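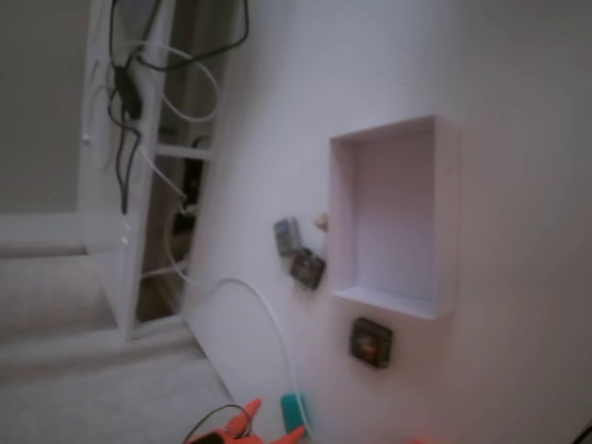
Cables draped over a shelving frame beside a wall niche, with one white cable running down toward the floor.

Cables first, robot second: house rules for home robots

Most trouble with a household robot starts with something lying on the floor or hanging near it. The rules below are the ones we use at Reltdale for any machine that moves on its own at home, from a floor cleaner to an arm on a wheeled base. They cost very little and most of them take one evening.

Before the first run

Walk the route yourself and look from knee height down. Anything that loops, dangles or trails goes up or goes away. White cable against a white wall is easy to miss, so run your hand along the baseboard as well.

Follow each cable from plug to device. If you can't say what it powers, find out before you move it. Unplug it only when you know.

Hanging power adapters should be supported. The weight of an adapter pulls on the plug at one end and the cord at the other, and a snag makes both worse. A hook-and-loop strap around an upright is enough. Don't use tape on painted metal, it leaves a mark and lets go in summer.

Coil extra length in a loose loop as wide as a dinner plate and strap it in two places. Tight coils get warm under load. Never coil an extension cord that feeds a heater.

Keep power cords and data cables in separate bundles where there is room. Use black straps for power and white for data, or any two colors you have, and stick to it.

Shelving frames

An open frame is a handy place to hang cable, but hang it on the side the robot doesn't use. Cords should leave the frame at the back and drop straight down. If one has to cross to an outlet on the far side, take it along the wall with clips – not across the carpet.

Tall frames get fixed to the wall. A caught cord can pull on a frame, and a light one may tip.

Clear out the gap behind it too. Things pushed back there get forgotten, and a small robot can wedge itself in after them. Block the gap with a board if you can't keep it empty.

Marking the work area

Mark the reach of an arm with painter's tape on hard floors. On carpet, tape peels, so use a thin rug cut to size or four flat weights at the corners. Measure from the arm at full stretch and add a hand's width.

Small items stay out of the marked area unless they are part of the job. That goes for remotes, boxes, chargers and toys.

Wall devices and knobs near the work area need a check as well. Fit covers over switches you don't want pressed by accident. Leave the ones you may need in a hurry uncovered.

While it is running

Someone stays in the room the first 8 times a new task is run. After that, stay in the house.

The stop button must be reachable from where you stand. If you have to lean over the machine to get to it, move before you start.

No hands near a gripper with the power on, even when it looks parked. Stop it, wait for the light to go out, then free whatever is caught. Pull the cord off the fingers by hand and don't drive the motor to shake it loose.

If the robot has its own cable, hold it up and clear of the fingers with a clip on the base. Check that clip every time.

Afterward

Send the machine back to its rest position, switch it off and look over any cord that was within reach. Flattened, nicked or shiny spots mean the cord gets replaced, with no electrical tape repairs.

Write down stops and snags with the place they happened. Three in one spot means the layout needs changing.

We go through the full list again every February, and whenever furniture moves.

Last updated 2023-09-15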